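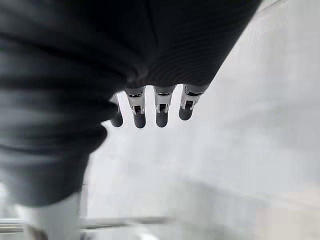 30 Nov 2025

Notes on the Tikby adoption files, second pass

Still not convinced by the matching. The Lillum tool gives us 30 pairs where a birth entry in the hospital ledger is supposed to belong to a child later registered by another family. I pulled five of them and read both ends by eye. In three the only thing tying them together is the date and a midwife's initials, and that midwife signed half the pages in the book. I would not put any of those in front of a family, let alone a judge.

The other two are better. Same date, same birth weight, same odd spelling of the street. One has a death recorded for the baby but no burial number beside it. Dovhaniuk want to call this "evidence of removal". It is evidence of a blank column. Burial numbers are missing for plenty of babies whose graves we know about, so until we have the cemetery book next to it I am leaving the wording as "unresolved".

Wornamero sent the DNA summary. It says "consistent with a close family link" and gives no table. Have asked for the raw figures again (first asked in August). Cousins are consistent with a close family link too, if you are generous. Please don't quote that line in the draft, whoever is editing it.

Ledger scans: pages for the last quarter are too faint, redo at the higher setting with the side lamp. Gutter text is lost on most left-hand pages. The reader turned a 3 into a 5 in the ward column more than once, and it never flags itself as unsure. Over 5 per cent of entries in my check had at least one wrong digit, so the dates in the index can't be trusted on their own either.

The statute of limitations memo is in the shared folder. It assumes time starts when the person learns of the false entry. Fine, but the memo cites no ruling for it and I couldn't find one.

To do:
cemetery book, ask for the originals and not the typed copy
reread the remaining pairs by hand before anyone scores them
take "stolen" out of the column headings, use "disputed"
check who added the pencil notes on the inside cover, the ink underneath looks older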